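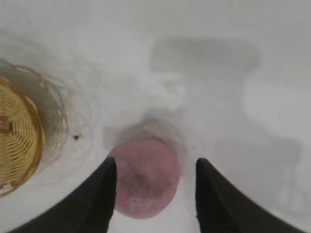
The Far Side of Droltham Bridge

Print this page | E-mail to a friend

Filed under: Stories > Travel & Places

Teófilo Apaza sold tickets to the covered bridge at Vilach for 30 years, and in that time he never walked all the way across it. He went as far as the middle, where the benches were, and ate his lunch and came back.

The ticket booth was on the Vilach side. The far side was Droltham, which had a chapel and a parking lot. Visitors asked him what was over there and he told them a chapel and a parking lot. Most of them went to see anyway.

In November the buses stopped. Roxana Chávez came down from the town office with a folder and said the booth would close for the winter and a machine would be put in by spring. She had already signed the paper for his pension. He asked whether the machine would know about the loose board past the second window. She wrote that down.

On his last Saturday he sold four tickets. Two went to Édgar and Maribel Zapata, who had been married on the bridge and wanted to find the beam where they had scratched their initials. They came back after an hour.

"It's been painted over," Maribel said.

"They paint it every other year," Teófilo said. "Which beam?"

Édgar told him. Teófilo took the flashlight off its hook and went with them. He knew the beam. He put the light flat against the wood and the letters came up under the brown paint, an E and an M and part of a heart. Maribel put her thumb on it. Then they thanked him and went to look for their car, and he was standing well past the benches with the flashlight on.
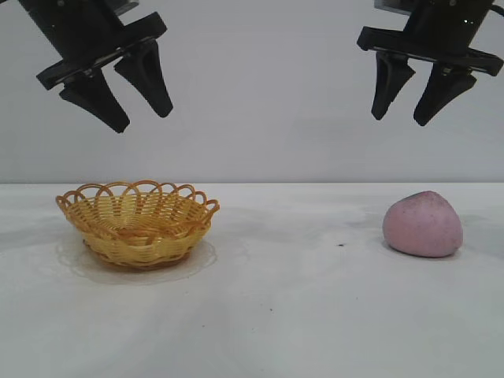

2.

He could have gone back. The cash box was locked and the other tickets had gone to a man named Kári Thoroddsen and his daughter, who were down on the rocks looking at the piers.

He walked on. The boards were the same boards. Through the last window he could see the river from the wrong direction, running toward him, with the mill on the left where it had always been on the right. It took him a minute to find his own booth. It was smaller than he would have said.

At the end there were three steps down. The chapel was locked. In the parking lot a woman was selling corn out of the back of a van, and he bought an ear and ate it standing up.

"You come over from Vilach?" she asked.

"Just now."

"What's over there?"

He thought about it. "A ticket booth," he said.

She gave him a napkin. It was getting dark, and he had to be back by five to count the money.

Last updated: November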